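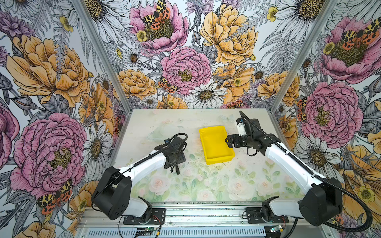 Okay, week 6, and we're finally comparing grippers! I've been looking forward to this one since June, mostly because I get to stop talking about kinematics and let you break things (please don't break things). The two candidates are the Stika, our old two-finger design, and the Paju, which has softer pads and a slower close. Your first target is a tray like the yellow one between the arms, and I want you to look hard at that rolled rim and the sloped sides before you write a single line of code. A slope means the fingers touch at one height first and then want to slide, so where you grab matters a lot more than how hard you squeeze.

## What each pair does

You get 20 attempts per gripper. Start with the tray empty and use the same start pose every time, or your numbers won't mean much. Log these for every attempt:

- approach height above the tabletop
- closing force setting
- result: held, slipped, or missed
- anything odd (write it down even if it seems silly)

"Held" means the tray is off the table and stays up for 6 seconds. Last year half the class used their own definition and I spent a whole evening untangling it, so please use mine.

## Settings

Leave the Brostetus controller on its default profile for the first round. The closing force goes up to 133 on its own internal scale, which has no units, and yes, I've asked. Start at 16 and work up slowly. If a finger stalls, hit stop, back the arm away, and then clear the fault. Doing it in the other order makes the wrist jump.

Watch your cables too. When the wrist rolls a long way, the loop over the gripper can tighten up and tug on your reading. Vignesh Raju caught this in his Stesulmont project after two days of blaming the pads, and his write-up is in the course folder if you want the gory details!

## To hand in

One page per pair, one plot, and a paragraph on which gripper you'd pick for the tray and why. I don't have a favorite (okay, I do, but I'm not telling). Due 12/21/18, before I lock up the lab.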